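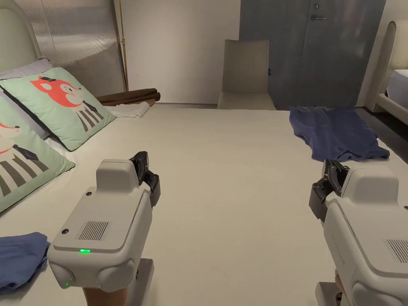 Folding laundry on the bed — who else?
Somton Home Forum > Laundry & Linens

saltitz_mom
Posted 6/23/22
I have a question for you all, and bear with me because I do go on. We moved to Irby over the winter and the laundry closet is so tiny that everything gets folded on the bed now. I put a plain off-white sheet on so I can spot the lint, I lean the pillows up by the headboard (yes, the fox ones in their little ties stay, I love them!) and off I go. Trouble is, the big navy pieces beat me every time. They end up in a heap at the edge and slide right off the mattress. How do you do yours?

Lashari98
Oh, I love a fox in a tie! For big things I lay them out flat across the middle first, smooth them with my forearms, then bring the far edge toward me. If you start at the edge of the bed it will always win.

porchlight434
I'm going to disagree, kindly. A bed is too soft for folding and it's murder on your back. I used one for 11 years and then switched to the kitchen table, and my piles finally have corners.

saltitz_mom
My table seats 2 and usually has the mail on it, so the bed it is — but point taken about my back!

Lashari98
Porchlight, some of us like a soft surface. I kneel on a cushion and I'm perfectly happy.

porchlight434
Fair enough. Try folding dark things last, though, so they don't pick up fuzz from the towels.

saltitz_mom
Will do, thank you both. I have another load of blues in the dryer and I'm starting from the middle this time.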